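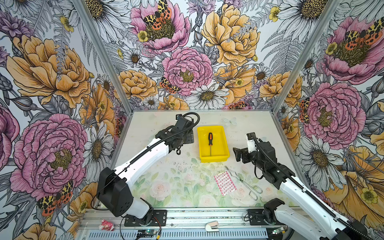 Ticket 278: Embossing powder scorching and lifting on coated cardstock

Status: Closed
Opened: 1 Jul 2021
Product: Sonetti detail embossing powder, clear and white
Tool: Dukau heat tool, two-speed
Stock: Corkgate coated white, Ren uncoated kraft

Reported problem

Powder melts unevenly on coated white. Fine script lines go flat and oily before the solid areas have turned glossy. After cooling, raised lines flake off when the card is folded. Same stamp and same ink on kraft give a clean result.

Environment

Clear pigment embossing ink, pad re-inked in April. Red rubber stamp on acrylic block. Anti-static pouch used before stamping. Heat tool on high, held close to the front of the card.

Step 1. Rule out the powder

New jar opened. Coated and kraft panels stamped and heated as before. Kraft good, coated still flat in the script. Powder is not the cause.

Step 2. Rule out the ink

Pad swapped for a fresh one of the same type. No change on kraft. On coated stock the solid areas improved slightly, script unchanged. Original pad was a little dry but does not explain the fault. Keep the new pad in place for the remaining tests.

Step 3. Preheat the tool

Previous tests started with the tool cold and already pointed at the card. Changed to a 10 second warm-up aimed away from the work. Script now turns at nearly the same time as the solids. Flaking reduced but still present at the fold.

Step 4. Change speed and direction

Tool set to low, heat applied from the back of the panel. Moved on as soon as each section turned glossy. No oily lines. Panel warped slightly and was pressed under a book until flat.

Step 5. Fold test

Panels scored before stamping instead of after. Folded once cool. No flaking on 5 panels out of 5. One panel stamped directly across the score line cracked along the fold, as expected with any powder.

Cause

Overheating from the front on a coated surface, made worse by a cold start. Scoring through cured powder accounts for the flaking.

Resolution

Preheat 10 seconds, low speed, heat from the back. Score first. Keep the design clear of the fold.

Open item

Glitter blend not tested on coated stock. Open a new ticket if the same fault appears there.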